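Robot arm learns to leave the difficult object until last

A research team at Lerndale has published results for a method that lets a robot arm decide the order in which it clears a bin of mixed objects, with no human labels and no 3D models of the items. The method, called Sirar, was tested over 2,767 grasp attempts on household items and toys.

Most picking systems score each possible grasp on its own and take the best one. Sirar adds a second score, which estimates how much easier the next grasp will be once an object has gone. The two are multiplied, and the arm goes for the highest result. In practice this often means lifting a soft item that lies across the middle of the bin before trying anything thin or flat near the walls.

The training data came from the arm's own attempts. After each one, the system compared a view of the bin before and after and recorded whether something had left. Failed grasps were kept, and the authors say these were the more useful half of the data — a spoon pushed flat against a wall tells the model more than a block picked up cleanly.

The bin was filled by hand with cloth, plastic cutlery, cups, building blocks, small toys and tools, and the mix was changed between runs. 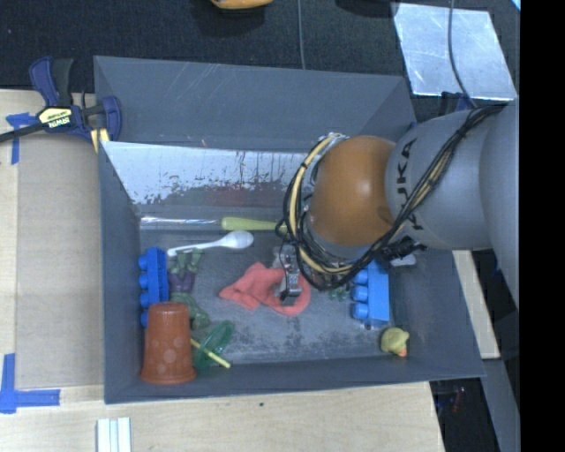
Ilse Nijs said that the order of picking had been treated as a side issue for too long, and that she would like to see the same test run with heavier parts and a deeper bin. She added that cloth remains the weak point, as a fold that looks graspable may be a single layer resting on something hard.

The paper reports 249 bins cleared in the final test. Against the same arm using the grasp score alone, Sirar needed 2 fewer attempts per bin on average. The gain was largest in crowded bins and almost vanished when only a handful of objects were left. Long, thin items close to a wall caused most of the remaining failures.

Planning adds 104 milliseconds to each attempt, which the authors describe as small next to the time the arm spends moving. They plan to release the code in November, along with the records of the failed grasps.

Comments (3)

pelham_k
Would have liked the failure rate for cloth as a separate figure. It gets lumped in with everything else.

Marit
We tried something similar on our line at work and the before and after check was the hard bit. Shadows kept counting as objects.

oldgreaser
2 attempts per bin adds up over a shift. Does it cope with shiny parts?

Related
Van Loon opens second test hall for warehouse arms
Vumgate gripper trial moves to soft fruit
Why thin objects are still hard to pick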